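The new arm at Atevholm, and what it's done to my Saturdays

So the arm is in! Anyone who has had to sit next to me at lunch knows I've been going on about it since December, and now it's bolted down at the end of the packing bench and moving small parts from tray to tray.

We do 4,000 pieces on a good day. Until now that meant two of us standing and turning our wrists the same way until they ached. Lilla Kerekes had hers strapped up for most of the winter. She now sets the arm's jobs instead (she had two days of training from Usitz, and came back with a notebook full of sketches), and she's better at it than I'll ever be.

It isn't all roses. I miss the chatting, and Thérèse McKinnon asked in the canteen whether our hours were safe, a fair thing to ask. The answer was yes, in writing, and I've kept my copy.

What I love most is the simulator. We try every new move there first, so we can make a mess of it without breaking anything — and I've made 254 attempts at one awkward corner. I'm weirdly proud of that. 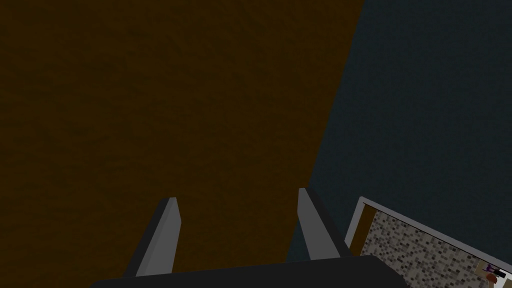

In the simulator, gripper open and nothing in it yet.

Next up is the Sobczak order, 60 trays of fiddly little clips. I've already asked Lilla if I can set up the first one.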